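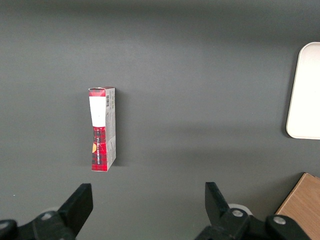 Hello again! A fair few of you wrote in after the September newsletter asking what a cache is, so I've had a go at it without any sums (well, hardly any).

Your processor is quick and your main memory is slow. If the processor had to wait for memory every time it wanted a number, it would spend most of its life twiddling its thumbs. So there's a small, fast store sitting right next to it, holding copies of whatever was used lately, and that's the cache. 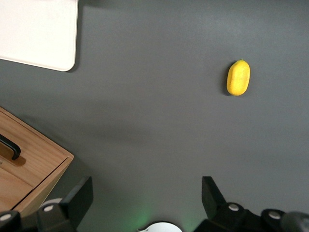 It doesn't fetch single numbers either. It grabs a whole block, called a line, and hopes you'll want the neighbours next. Walk through a list in order and you nearly always do! Hop about all over the place and most of each line goes to waste.

I tried this on Mullus, my old desktop, with a little program that adds up a big grid. Going along the rows took 40 milliseconds. Going down the columns, same grid and same answer, took 440. I ran it eight times because I didn't believe it – no change.
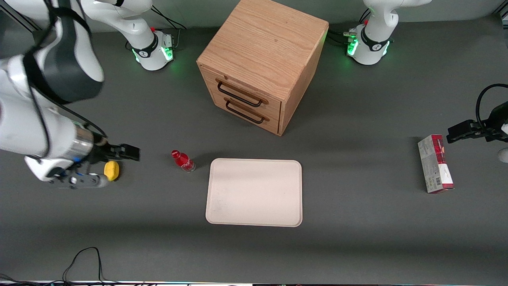 Natnael Gebreyes, who looks after the build machines at Tromside, tells me he swapped two loops round in a report script last month and had people asking if it had skipped half the work. I do love a fix like that.

If you fancy trying it yourself, make the grid big. With 100 numbers the whole lot fits in the cache and you won't see any difference at all (I fell for that one first time round).

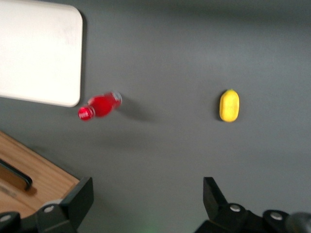
Next time I'd like to get on to what happens when two cores want the same line, which gets a bit messy. Send me your timings in the meantime, and do say which processor you've got.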